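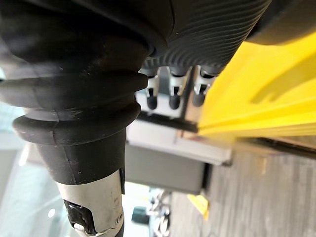
Two nights at the Rukesville winter shows

December 16, 2022

I've been meaning to write this up since the end of November and kept putting it off, first because of work and then because of a cold I am fairly sure I caught in the queue outside the Štěpánek. Anyway, the cold has gone, the kettle is on, and I still find myself humming the slow Jastness song while I wash up, so it seems only right to get it all down before Christmas wipes my memory clean.

For those who haven't been, the Štěpánek is the old dance hall behind the bus station in Rukesville. It holds 200 people if they're friendly with one another, and it has the kind of floor that bounces a little when everyone moves at once (lovely if you're dancing, less so if you've just bought a full pint). Every year they put on a pair of winter evenings with local acts at the bottom of the bill and someone who has come a long way at the top. I have missed it more often than I'd like, and I had promised myself that this year I'd go to the lot, openers and all.

The first night

We got there early, which for me is a miracle, and that meant we caught all of Nataša Kolev's set. She was on her own with an acoustic guitar and a small organ that she played with one hand while she tuned with the other, chatting away to us as if we'd dropped in at her kitchen. I had only heard her recordings, which are rather hushed and careful, and I wasn't ready for how loud she can sing when she wants to. There's a new one with a long wordless bit in the middle that made the whole room go quiet, even the lads by the bar, and I hope she records it exactly as she played it that night, creaky stool included.

Then came Marek Urban, with a drummer and a bass player I didn't recognise and couldn't get the names of. I'll admit I'm not the best judge of this sort of thing. It's fast and fiddly and there are a great many notes in it, and I spent the first part of the set working out where to stand so that the cymbals weren't going straight through my head. Once I'd found a spot next to the coats it all made much more sense! The bass was wonderful from there. I ended up enjoying it a great deal more than I expected, and I bought the record, mostly for the cover if I'm truthful, though I've played it several times since.

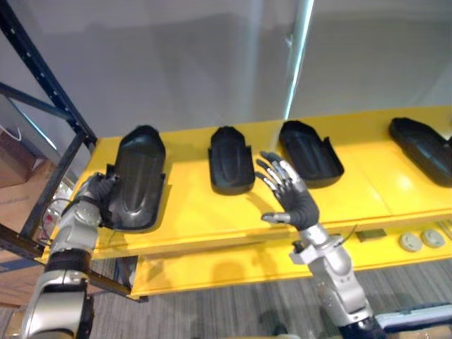 Black trays on a yellow shelf.

Jastness closed the evening. I have loved this band for so long that I get nervous on their behalf, like a parent at a school play, and they took an age to come on, so by the time the lights went down I'd chewed the rim of my cup to bits. I needn't have worried. They opened with the slow one, the one they nearly always leave until last, and Bohumila Brabec sang the first verse almost under her breath. People near the front began singing it back to her and she just stepped away from the microphone and let them get on with it. After that they could have played anything. They played most of the new album and a good handful of the old songs, and they came back for two encores, the second of which was plainly not planned, as they had a long conversation on stage about what key it was in.

My one grumble is that the sound at the back was muddy until halfway through. I moved forward and it was fine, but my sister stayed put (her knees, she says) and heard mostly kick drum.

The second night

It rained without stopping and the queue went right round the corner, hence the cold. Tea from the hatch was hot and very strong and I had more of it than was wise. A word of praise for whoever is doing the soup there now: leek and potato, proper bread, and change from a fiver. I'd have gone in for that alone.

Pentti Kiiskinen was the act I knew least about, and he was the one everyone talked about on the way home. He plays accordion through a row of pedals, so that you hear the thing breathing in and out, enormously slowed down, and then out of nowhere there's a polka in the middle of it. Some people laughed when it arrived, from sheer surprise I think, and he looked delighted. It was one long piece with no breaks for clapping, and I would happily have had it again from the start.
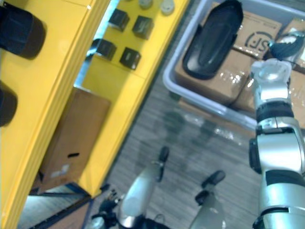 Yellow shelving, with the cardboard box on the lower shelf.

Kollo had the top spot. They've grown to five members since I last saw them, with Marek Dvořáček now on trumpet, and what a difference it makes. The old songs always felt as though they were waiting for something to come in over the top, and now it does! They were tight and cheerful and a bit too loud, and the floor was bouncing properly by the end. I danced next to a man in a very long scarf who kept apologising for it and then treading on it, and I lost one of my gloves (grey, left hand, if anyone picked it up, I'd be ever so grateful).

We missed the very last song to catch the bus, and of course I've since been told it was the cover they used to do years ago and that I'd have adored it. Next year I'm asking to stay on my sister's sofa.

I've got the Kolev and Urban records here if anybody local wants to borrow them. The Jastness one is already with my neighbour and I don't expect to see it before spring.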